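A new home for the tea towels

December 2018

We moved to Laltville in February, and I must confess that the kitchen was never properly arranged. On moving day we put things where there was space, and there they stayed. The tea towels lived in one drawer with the batteries, the birthday candles and a manual for an oven which we left behind in the old flat.

On Wednesday I had a free afternoon, so I decided to begin. My neighbour Nest Griffiths has a rule that one must empty only one drawer at a time. I did not follow her rule. I emptied 4 of them at once, and then I had to make supper between the piles.

My mother taught me to fold towels in three, and then in three again, so they can stand up in the drawer like books. I had forgotten how calm this work makes me. The old linen ones, which came from my aunt, have become very soft and do not want to stand. These I rolled instead. The thick ones from Clalten behave better, although I find the colour a little sad.
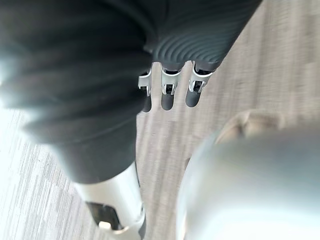 What I kept and what I gave away

I am not good at throwing away. A towel with a small hole is still a good towel for the floor, I always think – but how many floors do I have? Six went into the bag for rags, and a pair I had never used went to Chinyere Nnaji, who has just rented her first apartment and owns almost nothing for the kitchen.

The batteries are now in a jar in the hallway. The candles I have put with the baking things, where I hope I will remember them before the next birthday. I still have a key that fits no door in this house, and I did not have the courage to part with it.

Next I would like to do the spice cupboard. I have already found paprika in three different places, and I suspect there is more behind the flour.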